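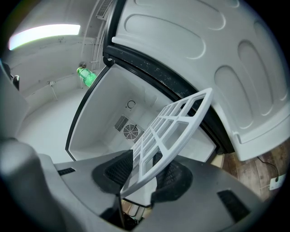
Policy jams grid shelf on the last bit of insertion

Posted by leclerc_k

I'm training a visuomotor policy in Nesto to put a grid shelf back into a mini fridge. 177 demos, wrist camera only, fisheye. It gets the shelf past the door fine, then tilts it and jams on the liner. The loss looks normal. Is this a data problem or a control problem?

gatitz_user

More demos. I had the same thing with a dish rack and went to 300.

Dritard

Check latency first. If images and gripper poses are misaligned by even 3 frames, free motion looks fine and contact falls apart. Replay one demo open loop on the arm and compare the wrist trajectory with the recorded one.

Second, white shelf on white liner gives the encoder very little contrast. Look at your exposure. If the ribs wash out against the back wall, the policy is guessing the tilt. Lock exposure before you collect again – auto will shift as the camera moves into the cabinet.

Third, shorten the executed action chunk to 5 steps near contact and lower the stiffness in pitch. A stiff position controller will hold a bad angle until something slips.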